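Stain Removers and Miracle Cleaners: Frequently Asked Questions

Fama Household Notes > Kitchen > FAQ

We get a lot of mail about cleaning products, most of it from people who have bought one and are disappointed. These are the questions that come up most. We don't sell anything and we don't take samples.

Do I need a separate cleaner for every surface?

No. The supermarket aisle would like you to think so. Dish soap, a mild scouring paste, white vinegar and baking soda will handle most kitchens. Read the back of a "stovetop" spray and a "benchtop" spray from the same maker and compare the ingredients. Often the main difference is the colour of the bottle.

What about mixing baking soda and vinegar?

It fizzes, and people love a fizz. What you have left afterwards is mostly salty water. Use the soda as a gentle scrub, or use the vinegar on limescale, but keep them apart if you want either one to do its job.

Is it safe to mix other cleaners?

Never mix bleach with vinegar, ammonia or any other cleaner. The fumes can put you in hospital. We are doubtful about plenty of warnings on labels, but we take that one at its word.

A label says "removes 11 kinds of stain". Is that tested?

Tested by whom, and on what? We wrote to Modora about this claim on their paste and got back a brochure. The brochure listed the stains but not the fabric, the age of the marks or how hard anyone rubbed. A fresh coffee ring will come off with a wet cloth, so counting it as a victory is a bit rich.

Why won't the brown mark on my plate come off?

It depends what the mark is. Dried food will soften if you leave it to soak in warm water and dish soap, and tea or coffee will usually give way to a paste of baking soda and water. A mark that sits under the glaze is another matter, and no product will reach it. Run a fingernail over it. If you feel an edge, keep going. If it's perfectly smooth after a long soak, you may be stuck with it.

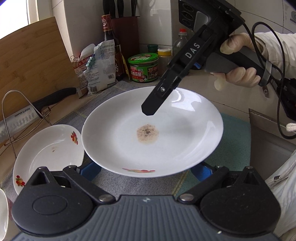
Pale brown stain with black specks on a white oval plate.

Go easy on painted decoration, especially on older dishes. Scouring powder can dull the colours, and the dishwasher can too, over time. Try anything new on the underside first.

Are "natural" cleaners better?

The word on its own tells you very little. Lemon oil is natural and can irritate your skin. Some plant-based soaps are perfectly good and some leave a film on the glasses. Look for a full ingredient list and judge from there. A leaf on the label isn't an ingredient.

Sellmont says its concentrate makes 700 bottles. Does that save money?

Only if you dilute it as weakly as their sums assume. At that strength we couldn't tell it from plain water on a greasy rangehood. At the strength printed under "heavy soil", you get far fewer bottles and the price looks ordinary. Work out the cost at the strength you'll really use.

Can I trust online reviews?

Some of them. One spray we looked at in January had 1,446 reviews, and a good number used the same phrase about a grandmother's tablecloth. We can't say who wrote them. We read the middling ones first, as people who give three stars tend to mention what the thing was used on.

Does hot water kill germs on dishes?

Water you can stand to put your hands in isn't hot enough to do much killing. It does help shift grease, and the soap and scrubbing carry most of the rest down the drain. That's fine for everyday washing up.

Do magic sponges contain anything magic?

They're melamine foam, a very fine abrasive. They work well on scuffed walls. They also take the shine off glossy paint, non-stick pans and some plastics, and you won't notice until the light catches it.

The Christodoulou method keeps turning up in my feed. Worth trying?

It's soaking overnight. You can do that without the course or the special tub.

Will you recommend a brand?

No. Formulas change without notice, and a recommendation from last year may be for a different product in the same bottle. Buy the smallest size and keep the receipt.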